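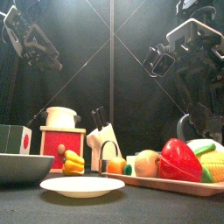
Tromurville Shared Workshop
Two-Arm Kitchen Bench: Progress Report to the Hedine Fund
Prepared by Arnel Dimaculangan, project lead
2019-03-07

1. Summary

The Fund awarded this project a grant towards the construction of a two-arm robot bench in the members' workshop at Tromurville. Both arms are now mounted and the bench has been laid out for its first set of handling tasks. The project is on schedule, with one item carried over from the previous period.

2. Work completed

The smaller arm has been fitted with a parallel gripper in white and silver, held on angled metal brackets. The first brackets flexed under load and were replaced at a cost of 60 pounds, met from the contingency line.

The larger arm, in dark grey and black, has been hung from overhead and carries a boxy sensor module in a silver frame. Members of the workshop's metalwork group assisted with the mounting.

A black backdrop has been installed behind the dark grey worktop. It was requested by the members writing the vision software, who had reported false readings from the shelving.

3. Test objects

The bench is set out as a small kitchen. A tray of toy produce, including a red pepper, an onion and a corn cob, provides shapes of differing size and roundness. A shallow white plate at the front of the worktop is the target for placing tasks. The red drawer cabinet with its round wooden knob will be used for the pulling task, and the pail for lifting by the handle. All items were donated or bought second-hand.

4. Trials

Members ran 97 placing attempts with the smaller arm during the period. Most failures occurred with the onion, which rolled when the gripper closed off centre. Softer finger pads have been ordered from Stiltaler. Trials with both arms working together have not begun.

5. Matters outstanding

The control box supplied by Yoo arrived without its mounting plate and the replacement is awaited. Cable routing remains temporary. Permanent routing was due in this period and has been moved to the next. The written safety procedure is in draft and will be sent to the Fund once the workshop's members have approved it.

6. Finance

Of the present instalment, 300 pounds remains unspent and is reserved for the finger pads, cable trunking and a second emergency stop. No change to the total award is sought. Receipts are held at the workshop and can be supplied on request.

7. Next period

The project will complete the cable routing, repeat the placing trials with the new pads and begin the drawer task. The final report is due in August.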